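Tralosbridge Facilities Help Desk
Ticket subject: Lids leaking on takeaway coffee cups, staff lounge
Category: Catering supplies
Location: Jarnport building, staff lounge and adjoining meeting room
Priority: Normal
Status: Resolved, monitoring

Initial report

The reporting department states that takeaway cups filled at the lounge counter leak at the seam between the lid and the rim. The leak is slow. It is usually noticed when the cup is set down, at which point a ring is left on the tablecloth or a line of coffee has run down the paper sleeve. The department has asked for a replacement cloth and for confirmation that the present stock of cups is suitable for hot drinks.

The problem was first noticed in September, after the last delivery from Drunusska was put into use. No leaks were reported with the previous stock. The department notes that the cups are otherwise satisfactory and that staff prefer them to the uncovered cups in the cafeteria.

First response, 8:40 a.m.

The help desk acknowledged the report and requested the following: the supplier name on the carton, the size printed on the lid sleeve, and whether the leak occurs on one side of the cup or all the way around. The department was asked to keep any leaking cup with its lid in place until it could be examined.

Department response, 10:15 a.m.

The cartons are marked Drunusska. The lids are stored in a separate drawer under the counter, and the paper wrapping had already been discarded. Leaks occur on one side only. In most instances it is the side where the seam of the cup meets the rim, although two members of staff reported a leak directly below the drinking opening.

Examination

The help desk tested cups at the lounge counter with cold water. Each cup was filled to the usual level, closed, and tipped over the sink for a count of 11. Cups closed with lids from the front of the drawer dripped at the rim. Cups closed with lids from the back of the drawer held. When the two lids were placed one on top of the other, the lid from the front of the drawer was found to be slightly wider.

The drawer was then emptied. It contained lids from two suppliers, Drunusska and Tveit, stored together in the same stack. Both are black and carry raised lettering, and they are difficult to tell apart once unwrapped. The Tveit lids were ordered for the larger cup used at the Jarnport reception desk and should not have been delivered to the lounge.

The black cup in use on the flowered cloth has a black lid with a raised rim and CAUTION molded near the lower edge. The molded word is a general warning and should not be relied upon to identify the supplier or the size.
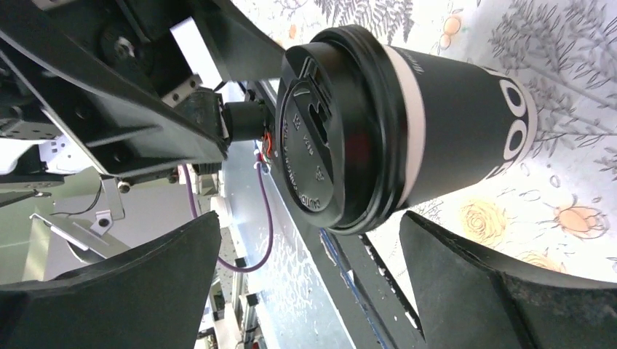
A comment added to the ticket by the reception desk asked whether the lids could be sorted by feel, as the correct one gives a distinct click on both sides when it is pressed down and the wide one gives no click at all. Reception also reported that its own supply of large lids had run short, and requested that any found in the lounge be returned.

Help desk reply, 1:30 p.m.

The click was confirmed at the counter. It is a useful check but does not replace proper storage. A lid that has been removed and refitted several times may also fail to click, and such a lid should be discarded.

Action taken

The Tveit lids were removed from the lounge drawer and returned to reception. The remaining lids were left in their wrapping, with 5 sleeves placed in the drawer and the balance held in the supply closet. A label showing the cup size was fixed to the drawer front.

Staff are asked to observe the following when filling a cup:
Leave a finger's width below the rim.
Press the lid down around the full edge, finishing opposite the drinking opening.
Turn the lid so that the opening does not sit over the cup seam.

Tablecloth

The cloth with the grey ferns and orange roses was sent to the laundry. Replacement was not approved at this time - the request may be resubmitted if the stains remain.

Follow-up

The department reported no further leaks after the drawer was sorted. The delivery error has been raised with Tralosbridge purchasing, and a separate ticket is open for the reception order. This ticket will remain in monitoring status until the next cup delivery has been checked.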